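Stage > Features > Interviews

November 4, 2021
By the Grullville arts desk

Print this page | E-mail this story

Chie Oshima is still out of breath when she sits down. She has just run the last 13 minutes of "Skatwood" by herself, playing a ferry captain, the captain's sister and a very rude goose, and she wants to know right away if the goose was too much.

It wasn't. The goose may be my favorite thing on a Grullville stage this year.

"I wrote him as a joke for one page," she says. "Then he wouldn't leave. Every time I tried to end a scene, I'd hear him in the reeds, complaining."

The show opens in December at the Fontes, and it is Oshima's first solo piece after years of acting in other people's plays. She plays every part, with two chairs and a coat.
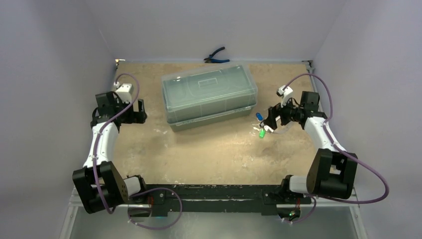

Two arms at the tabletop.

"Skatwood" is a made-up river town, but anyone who grew up near water will know it. The story follows the last night of the ferry before a bridge opens. Oshima started with a short monologue for the captain and kept adding passengers.

"I had 361 pages at one point," she says, laughing. "A friend read it and asked me which winter I was planning to perform it in."

The script is now down to 39 pages, and what's left moves fast. She changes voices in the middle of a sentence - sometimes in the middle of a word - and I never lost track of who was talking. The sister is the quiet one, and her speech about the ticket booth is a beauty.

"I used to rush that speech," Oshima says. "I was scared of the silence after it. Now I just stand there and let people have it."

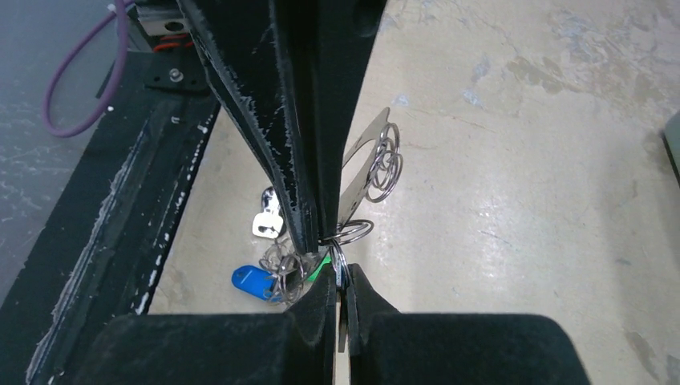

Brurero Theater Company - New Work Department

I ask if she gets lonely up there with no one to play against. She shakes her head before I finish.

"I miss the dressing room, sure. But the audience is my scene partner, and they're different every night! At one reading a man in the front row answered the goose back. I hope he buys a ticket."

So do I. She's already up again, pulling on the coat, asking if I have time to hear the opening.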